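How I Get a Tattoo Stencil to Stick (and Stay Stuck)

I've put on 1,171 stencils since I started keeping a log at Ekside, and I still wreck one now and then. Most of the trouble comes from rushing the skin prep, so let's start there!

Shave the area even if it looks bare, then wipe it with green soap and let it air out. Next I go over it with alcohol on a fresh paper towel. No lotion before this, please.
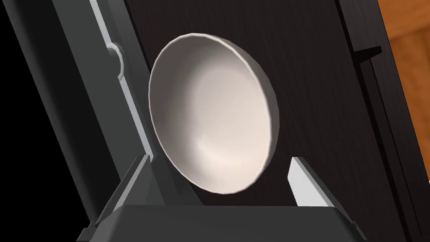

Now the stencil gel. Use way less than you think, a pea-sized dab for a palm-sized design, and rub it in until the skin feels tacky (if it slides under your glove, blot it and start over).

Have your client stand up straight with their arms loose. I did a compass on a bent elbow once, and it came out as an egg when she straightened up. Lay the paper from the middle outward, press for 60 seconds, and don't wiggle it.

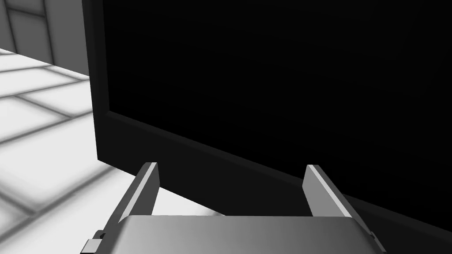

Two fingers, set wide apart.

Peel slowly from one corner. If a line looks faint, lay the paper back down and press again, but only if it hasn't shifted. 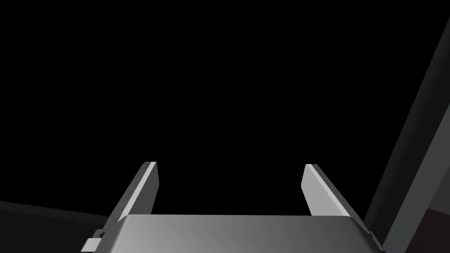 Then wait. I give it 15 minutes, and on ribs I go longer, usually while I'm setting up my inks. When you start, work from the bottom up so your wiping hand doesn't drag across fresh purple lines. Dab, don't scrub!

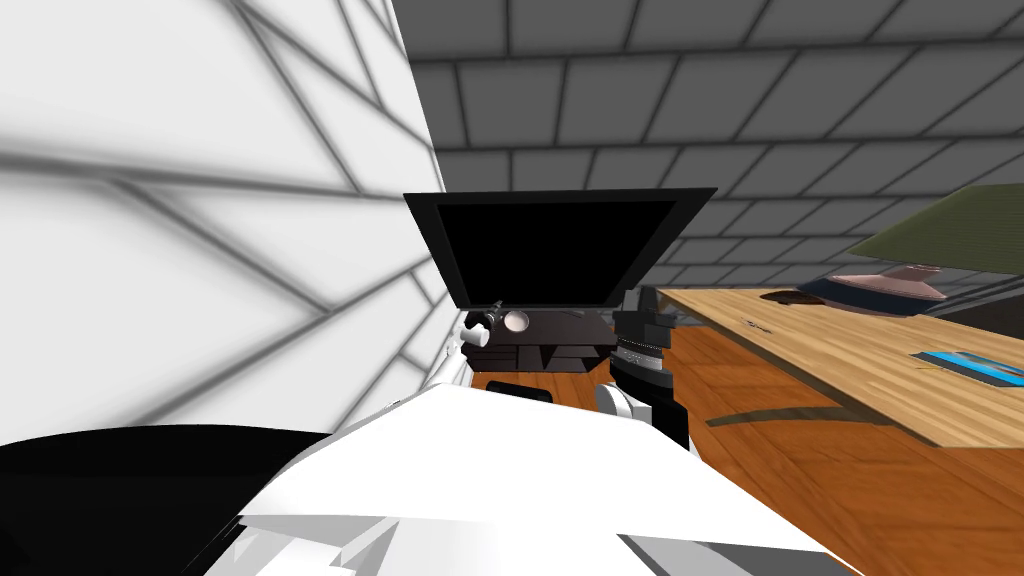

Natsumi Amano: My stencils kept vanishing halfway through until I cut the gel in half like you said. Do you do the same on ankles, or wait longer there too?

Same gel, longer wait. Ankles get a full 20 from me.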